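Informe de avance a la Fundación Paisan
Programa de lectura «Los villanos también cuentan»
Mavmont, 26/06/2022

¡Qué semestre! Empezamos en enero con 2 clubes de lectura y ya tenemos 11, todos dedicados a novelas que retoman un clásico infantil desde el lado del malo. La madrastra de «El espejo de Trellell» ha sido la gran favorita: en varios grupos la discusión siguió en el pasillo cuando ya se apagaban las luces.

Con la ayuda concedida compramos 593 ejemplares, casi todos en bolsillo (la edición ilustrada se nos iba de presupuesto). El acuerdo con la librería Drondis nos permite cambiar los títulos que no funcionan, y lo hemos usado una vez, con una saga de brujas que se quedó a medias en todas las mesas.

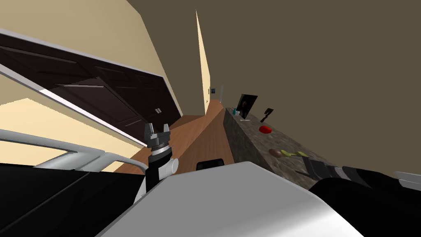

Brazo robótico junto a los productos frescos de una encimera. Imagen generada por ordenador.

Queda pendiente la guía de lectura para adolescentes. Hay ocho capítulos redactados y falta el de narradores poco fiables, que nos está dando trabajo porque cada club lo entiende a su manera, ¡y con buenos argumentos! Pedimos mantener la partida de imprenta hasta el próximo informe.

Para el otoño preparamos un encuentro entre clubes, con lectura en voz alta de finales alternativos escritos por los propios participantes.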